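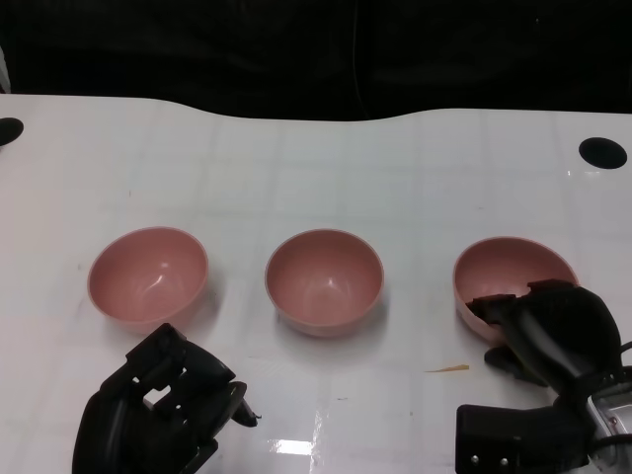
Bowl handling on the Leiva two-hand bench unit, right fingers at the rim.

Leiva bench unit, two-handed, for hire or purchase through Fulholm

We stock this one, and we'd still ask you to read the whole page before you put it in a budget. Rigid bowls are the favourable case. If your line runs film lids, wet produce or anything floppy, book a trial with your own stock and bring the worst of it.

Hire is $2000 a month, or $3000 with Bunine support. Delivery is $115 in the metro area. Purchase is by written quote only, and the quote should itemise spare fingertips, which wear out and aren't covered by the warranty. Get the price of 100 of them in writing – most first-year budgets we see leave that line blank.

The brochure's labour savings assume someone else sets out the work and tidies up after it. Cost that person's hours. Cost the bench too, and the floor space, and a few weeks of programming before it earns a cent.
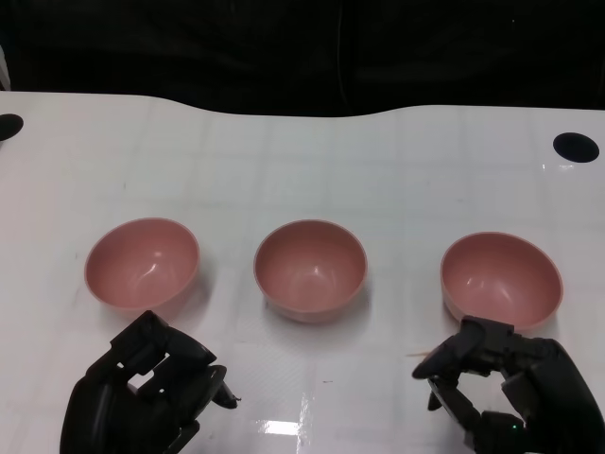
Zuzana Kopecký wrote to us in January that her centre had hired for a season, liked the hands well enough, and then spent more on reprogramming for new crockery than on the hire itself. Ask for the changeover rate before you sign.

Minimum hire is one month. Trials are booked through Hugo Joly at the Fulholm counter.

Prices current at May 2, 2021, excluding tax.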